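Talk notes: choosing a gripper for the dish rack work
Speaker: Laurier Dhillon. Slides by Sumathi Kulkarni.

Slide 1. Say good morning, thank Hirstead for the room. Speak slowly.

Slide 2. The question of the talk. We had two grippers for the same arm, the Cindance and the Gruvent, and one wrist camera. Which one lets the camera see more of the work? Let the audience look at the two white rods and the shadow below them.
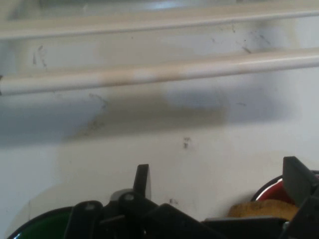 Dmytriv, August 14, 2020

Point to the black fingers at the bottom. They take a large part of the view, and the green bowl shows only its rim. The controller must work with this much.

Slide 3. Numbers. We made 300 trials with each gripper. The Gruvent weighs 42 grams more, and the arm did not complain. Changing the gripper takes about 4 minutes. Do not read the whole table!

Slide 4. White on white. The rail and the surface behind it have almost the same color, so depth is difficult for the camera. The red bowl between the fingers is much easier to find. Ask who has had the same problem with white parts. 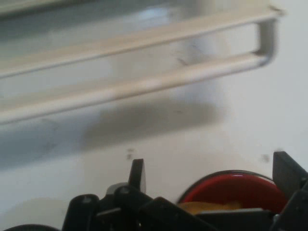

Slide 5. What we want to try next

Narrower fingertips, then a second camera on the base. Sumathi will repeat the trials in October. Questions about the controller go to her.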